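Plurngate G2 Parallel Gripper

Two fingers, one motor, and a housing with the charm of a cinder block. The G2 is the gripper we sell to people who have already bought a fancier one.

Part no. 1812
Weight: 178 g less than our first version, which we no longer discuss
Ships with: gripper, wrist adapter, one cable, simulation model
Stock: 35 units, next batch in August

What it does

It opens. It closes. It reports finger position back to the controller, so you can find out exactly how far it closed on nothing. The fingers are parallel pads with replaceable faces, and swapping a pair takes one hex key and a moderate amount of patience.

How it compares

Theda Weidemann ran the G2 against two others on our bench: the Grusard three-finger and the Siltside suction cup.

The Grusard is lovely to watch and holds a tennis ball like a museum piece. It also wants its own power supply, and its setup guide has 7 chapters. If your parts are round, buy it.

The Siltside picks up flat boxes faster than anything else we tried. Hand it a sponge and it will think about the sponge for a long time. If your parts are flat and sealed, buy that one.

The G2 came second at nearly everything. We considered leaving that off the page, but Theda writes the page.

Controllers

Works with the Gautam motion controller out of the box. Works with most others after you edit one config file, and Omar Awad in support will tell you which line. He has been asked before. Please have your firmware version handy when you write to him, and please don't send it as a screenshot of a phone.

Try it before you pay for it

The simulation model is a free download and includes the wrist camera view, with the camera looking out past the fingers. Load it, drive it at your own virtual parts, and see whether the reach suits you. Bumping into things costs nothing in there.

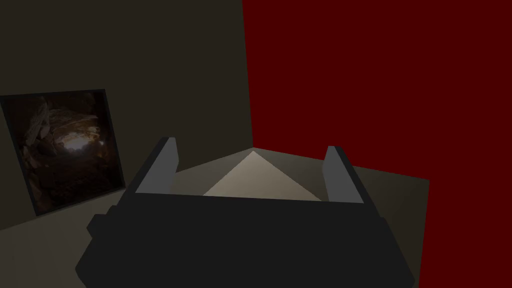
Fumiko Ichikawa built the model and recommends starting with the fingers wide open and working inward. Friction on the pads is adjustable. The default is a little optimistic, so turn it down if your real parts are oily, dusty, or supplied by the lowest bidder.

Known annoyances

The cable exits on the side you would rather it didn't.
The wrist camera is sold separately. Yes, even though the model has one.
Spare pads come in packs of two, and people tend to lose one.

Returns

Send it back in the original box with the adapter. Kathleen Hegarty handles returns and will ask where the hex key went.

Page last checked Thu 17 September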